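Ticket 548 – Shelf labels and stock location do not match, stationery bay
Status: Resolved
Priority: 3
Opened by: Marleny Huanca, shop floor
Assigned to: Noémi Illés, stock systems

Marleny Huanca, Tuesday 9:10
Levano has the wrong location for most of the stationery in bay 2. When I scan double-sided tape it tells me there is no shelf position. When I scan glue sticks it sends me to the bay by the door, where we moved them from in December. The quantities are off as well. The system has 1000 rolls of double-sided tape on hand, and that can't be right for a store this size. Reorder is blocked until somebody fixes it.

I have restarted the handheld and logged out and back in. Same result on the other handheld.

Noémi Illés, 9:32
Thanks. The 1000 looks like an import problem. The last Stougaard delivery came in with the pack size in the quantity column. I can correct that from here, but I need to know what is really on the middle shelf before I set the location. Please check the shelf and tell me which items share it. 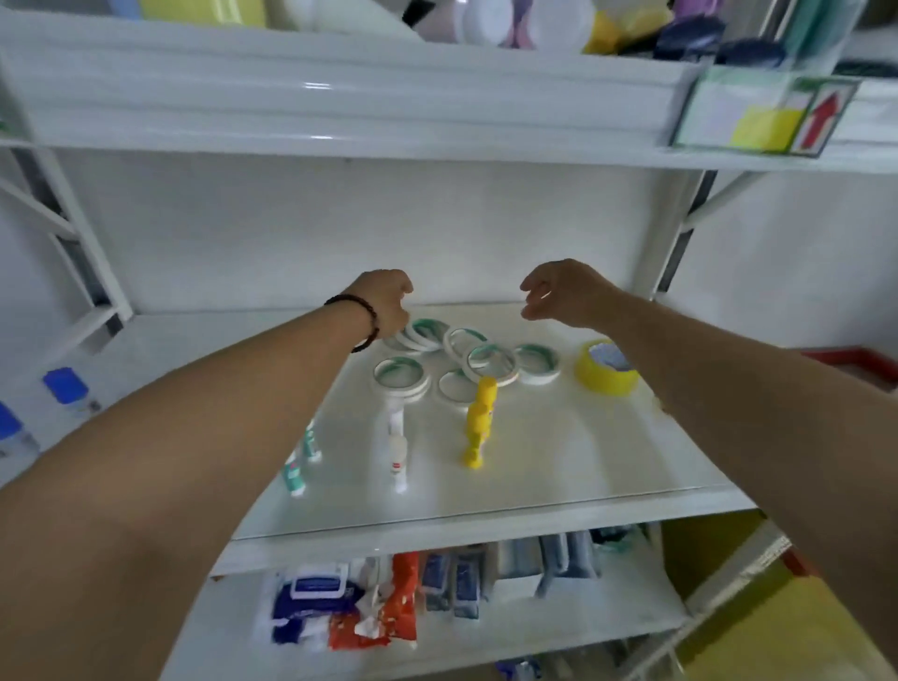
Double-sided tape, packing tape and glue are all on the middle shelf, so one location code should cover them. The double-sided tape is the white kind with the green core. It is lying flat in a loose pile with some rolls on top of others, and the wide yellow packing tape is over to the right of it. There is a yellow glue stick standing in front. Please don't take a quantity from me until the pile is straightened out. I'll scan the rolls one at a time when I do it. – Marleny

Noémi Illés, 10:05
Location created for the middle shelf. I set double-sided tape to zero for now so the reorder screen doesn't act on the bad number. Do the following in this order:

Sync the handheld from the Levano main menu.
Scan the bay code first, then the shelf code.
Scan each roll. Don't type a quantity.
Close the count and wait for the green bar.

If you get "item not in range" on anything, write down the item name and carry on with the rest.

Marleny Huanca, 11:20
Sync worked. Tape went through fine, packing tape too. "Item not in range" on the glue sticks, the ones with the white cap. I tried three of them and cleaned the scanner window. The barcode is on the side and it beeps, so it is reading the code. It just won't accept it.

Also, the label on the beam over that shelf is for hand cream and the price part is blank. The arrow on it points up, so it belongs to the shelf above. It has confused people before. Can we get proper labels for the middle shelf while you are at it? 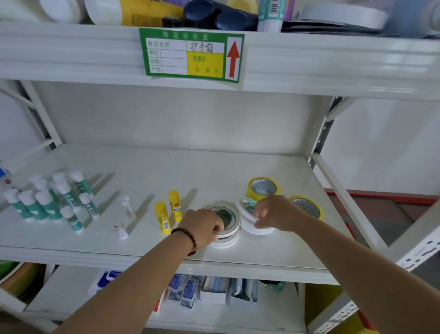
Noémi Illés, 11:48
Found the glue stick problem. They are still filed under the old range from the Flivamach catalog, and the new location only accepts the current one. I moved the item across and left the supplier code as it was. Sync again and rescan.

Labels: I can send a print job to the Irkano printer in the back office. I need the unit and origin for each item or the template leaves those fields empty.

Marleny Huanca, 1:15
Glue sticks accepted after the second sync. Count closed, green bar came up. Unit and origin list is in your inbox – I left packing tape blank for origin, will look on the carton.

Noémi Illés, 1:40
Count received and reorder unblocked. Labels will print once I have the packing tape origin. Closing this one. The import error is logged separately so the next Stougaard delivery gets checked before it posts.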